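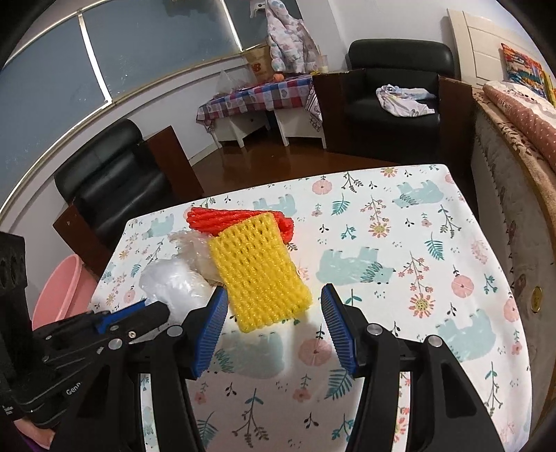
**ZASTLEY, January** – If you've been stuffing foam fruit nets into a drawer because they feel too useful to throw out, I have good news. Clurkico, the reuse shop on Bodin Street, has started taking them, and it wants the red ones and the yellow ones and every other color you've got.

You know the nets I mean, those stretchy little sleeves that come around pears and mangoes and the fancier apples. They weigh nothing, they get everywhere, and until this month the only place for them in Zastley was the trash. I called the town sorting line last year to ask and was told no, very politely, before I'd finished the question!

The shop opened the collection on the first morning of the month with one bin by the door. By closing time the next afternoon it had 436 nets in it, and a second bin had to come up from the basement. I was in there returning a lamp and got to help carry it (it was a light bin, so don't picture anything heroic).

So where do they go? Most of them go straight back to work. Zesarum, the pottery studio two doors down, uses them for shipping mugs and small bowls. A sleeve slides over a mug in a second, and you can double it up for anything with a handle. The studio sent out 224 parcels over the holidays and had been buying padding by the roll for all of it. Now it picks up a bag from Clurkico whenever it runs low and leaves a few dollars in the jar.

The rest get set out on the free shelf near the back for anybody who's moving or packing away ornaments. I grabbed a handful for my glass candle holders and I'm very pleased with how snug they look.

There are rules, but they're easy. Nets should be clean, dry and more or less whole. A jagged end is fine, and so is one that's been squashed flat. Pull off the stickers. Please don't tie them in a knot, which I used to do and now feel bad about.

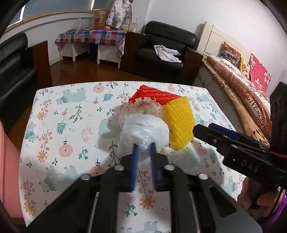 *Page last changed: January, 10 a.m. – bag rules added*

Plastic bags are where it gets a little fussier, and I've had enough messages about this that I went back and asked. A lot of us keep our nets the way they look on that bear-print tablecloth, in one heap with the crumpled bags and the plastic wrapping right alongside. Clurkico would love it if you'd split that heap up at home. Nets go in the bin by the door. Clear bags go on the hook next to the register, as long as they're clean and don't have holes. The white see-through kind can go on the same hook.

Bundled-up film is a no. If it's been wrapped around something and creased to bits, the shop can't do anything with it, and it ends up being carried right back out to the trash. I did ask whether the studio could use it for stuffing boxes and the answer was that it's too slippery, and that customers complain about it.

Oh, and one more thing on bags: you can bring your nets in one, and you'll get it handed back if you want it. I'd assumed you had to leave it. You don't.

For sorting, my own method is to dump the lot out on a table, give every bag a shake in case there's a net hiding inside, and make two piles. Red nets are easy to find. Yellow ones too, come to think of it. It's the clear bags I lose track of, especially on a busy tablecloth – I put mine under a mug so they stay put.

Drop-off is open whenever the shop is, which means 10 to 5, and you don't have to come in if you're in a hurry, just lean around the door and drop them in. There's a step at the front, so if you're coming with a stroller use the side entrance from the parking lot. The net bin isn't over there yet, but anyone at the register will take them from you.

The collection is a trial for now. Clurkico says it'll keep going as long as the studio keeps using what comes in, and the studio has already asked if people could save the bigger sleeves, the kind that come around melons, for teapots. I haven't bought a melon since summer, but I'm keeping an eye out. If you have some of the big ones, put them in a separate bag and write "large" on it, and hand that one in at the register.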